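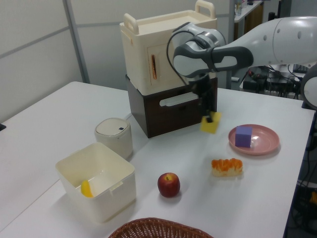 Bench B, table layout with the two-tier unit at the back. Sponge over the tabletop, in front of the brown box.

April, entry 5, started 9:40

Purpose: settle the standard layout for the play-kitchen set before the Floden list is frozen. The old layout had everything in one row and was slow to put back.

Storage unit. Brown box on the bottom, cream container on top, both fronts facing front. Tried the reverse order first. It stood up but shifted when the upper handle was pulled, so the brown box stays below. Footprint marked on the tabletop with pencil at the two rear corners only. Do not use tape, it leaves residue and Plernura charges for the tops.

The cream container has its own little door with the orange-brown slot handle. Inventory sheet has it as "oven", the Erham order form has it as "cabinet". Using "cream container" here until the sheet is fixed. Its raised handles stay up. Folded down they rub on the rim.

Food items. Apple to the front, center. Banana in the open square bin, leaning on the wall. Mandarin pastry directly on the table, left of and below the pink plate as seen from the front. The plate carries the purple cube and no food. Earlier drafts had the pastry on the plate, but the orange slices hid the rim and the plate position was hard to check from the stool.

Small white cylinder with the domed lid goes behind the bin. Lid on.

Wipe-down. Yellow sponge, water only, wrung out hard. The Yimyam cleaner took the shine off the spare apple last month, so it is off the bench - bottle moved to the sink cupboard. Order is back of the table first, then the bin, then the front strip. Lift the plate and wipe under it. The pale tabletop shows streaks, so go over it a second time with a dry cloth.

Stock. Label roll is at 801 out of 1,000, no reorder needed. Spare plates: 2, both pink, in the drawer.

To do:
- correct the "oven" line on the inventory sheet
- redraw the layout card with the pastry off the plate
- route the floor cables to the right of the table into a tray before the stool goes back on that side
- ask Erham if the cream container is sold separately

11:15, layout left standing. Pencil marks to be checked after the next full wipe, they may not survive it.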